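PATCOMBE WATER DISTRICT EXTENDS REFILL AND RETURN PROGRAM TO ALL PUBLIC BUILDINGS

PATCOMBE, July 5, 2026 – The Patcombe Water District will install drinking water refill stations and bottle return bins in every public building it serves, the district said today. Work starts at the Piltari Branch Library and continues through the fall. The board approved the extension at its June meeting by a vote of six to one.

The program began last year as a trial in a handful of buildings. During the trial, 1,167 residents signed up for a free refill card, which also records container returns. Cardholders get a small credit on their water bill for each full bag they bring back. 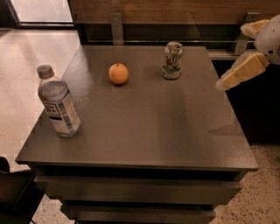 The credit stays at 95 cents a bag. Bags are available at the front desk of any participating building and may hold plastic bottles and aluminum cans together. Glass is still collected at the Jernerico Road transfer station only.

"People asked us for two things, longer hours and more places to drop off," said Renata Valdebenito, general manager of the district. "The longer hours started in June. The new locations are what we are announcing now."

Each refill station has a bottle filler and a lower spout for wheelchair users and children. The stations are connected to the city supply and their filters will be changed on a fixed schedule posted beside the unit. Kılıçarslan Plumbing, which did the trial installations, won the contract for the rest.

The district will also test the water at each new station before it opens and once every quarter after that. Results will be posted at the station and on the district website. Farhad Shahbazi, who manages the testing lab, said older buildings will have their supply lines checked first.

"Where a line needs to be replaced, we will replace it before the station goes in," Shahbazi said. "That may push a few openings back by several weeks."

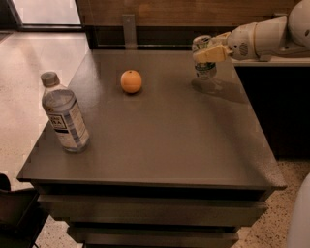 Do I need to remove the caps before I return plastic bottles?

Leave the caps on. Empty the bottle, screw the cap back on and put it in the bag. Loose caps are too small for the sorting line and end up in the trash.

Residents who already have a refill card do not need a new one. Cards from the trial will work at all locations. New cards can be picked up with proof of address, and households may have up to four. The first 400 new cardholders will receive a coupon for the Saturn Street farm stand.
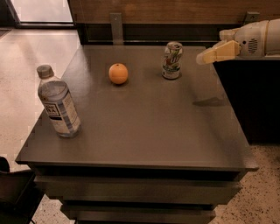

Patcombe Water District | Office of Customer Programs

Building managers who want an early installation date should write to Tímea Oláh, program coordinator. Schools will be scheduled during breaks. A list of locations and opening dates will be mailed with the next water bill.

Media contact: Sibel Aydoğan, Customer Programs, extension 183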